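Zirach Opens Trindex, a Free Index of 1,000 Wall and Floor Tile Patterns

2018-06-18

Zirach is thrilled to open Trindex to the public today. It is a free, searchable index of 1,000 tile patterns for walls and floors, drawn to scale and ready to print. Anyone can use it, with no account and no fee, whether they are planning a whole house or trying to match one cracked tile behind a bathroom sink.

The project started with a problem that comes up in almost every older home. A tile breaks, the owner goes looking for another one, and the store has no idea what the pattern is called. Sometimes it has four names, depending on which part of the country you are in. Sometimes it has none, and people are left holding their hands up in the air to show the shape (we have seen this done very well, but it is hard to do over the phone!). Trindex lets people start with the shape itself. Pick the number of sides, say whether they are all the same length, choose what happens in the gaps, and the matching patterns come up together with every name we could find for them.

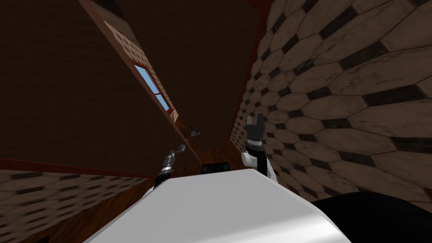
Rendered view of a small room, with its walls, floor and ceiling.

Small rooms get special attention. Of the patterns now in the index, 165 carry a small-room note covering where to start the first row, how to avoid thin slivers along a door frame, and what to do when two walls are not quite square to each other. The notes are short and written in plain words. They were tested by people laying tile for the first time, and a good many were rewritten when those people got stuck. The note on running a pattern around an inside corner went through more drafts than anything else in the project, and we are very proud of it.

The largest family in the index is the hexagon. Most people know the small regular hexagon from old bathroom floors, but stretch it in one direction and it becomes something else entirely. It can run tall or wide, lock tightly together, or leave room for a second shape between its points. Trindex shows how each version turns a corner and how it meets a straight border, with drawings for both wall and floor.
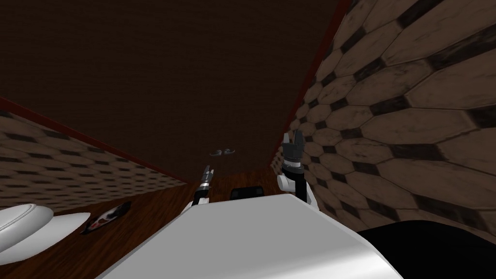 Elongated hexagonal tiles with diamond-shaped gaps; thin red trim runs along the dark brown surface.

Trim has its own section too. A narrow line of color between two surfaces can tidy up an uneven joint, and it is one of the cheapest changes a person can make to a room. The section covers width, corners, and how to work out lengths before cutting anything. It also has a page on grout color, which caused more friendly arguments in our office than any other subject this year. Both camps are represented!

Alongside the index, Zirach is launching sample boxes that can be borrowed through 13 public libraries. Each box holds loose tiles from 10 pattern families, a printed guide, and a sheet of grout colors. Borrowers can lay the pieces out on their own floor, move them around, look at them in the evening with the lamps on, and bring the box back. No cutting tools are included. Please count nothing as final until you have seen it next to your own paint.
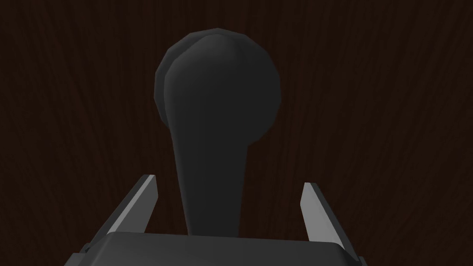
Heydari

Work on the index will go on through the year. A second group of patterns is due in November, with a focus on mixed shapes: squares with octagons, triangles with hexagons, and the long narrow pieces that are so often found around fireplaces. We would love help with this part. If you have an odd pattern at home, trace one full repeat of it on paper, write down the lengths of the sides, and send us the tracing. Faint pencil is hard to read when scanned, so go over the lines in ink if you can. Tracings that lead to a new entry will be credited by town.

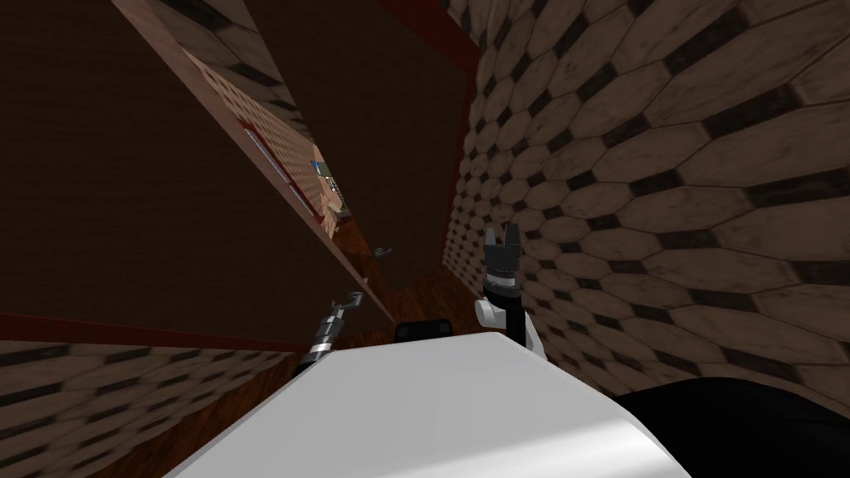
Clulov, which tried the index before its release, wrote to us that its staff had expected to look up one pattern and ended up passing the pages around for most of an afternoon. "We found our entry hall floor in there under a name we had never heard," the note went on, "and now we want to know why the border has a different angle from ours." We are looking into the border.

Trindex drawings may be copied, printed and shared for home, school and trade use. Teachers are welcome to use them for geometry lessons, and an unshaded set for coloring is included with the printable files.

About Zirach
Zirach makes reference tools for people who fix up and look after buildings. Its work covers tile, brick bonds and wooden floor layouts.

Press contact: Zirach Press Desk. High-resolution drawings from the index are available on request.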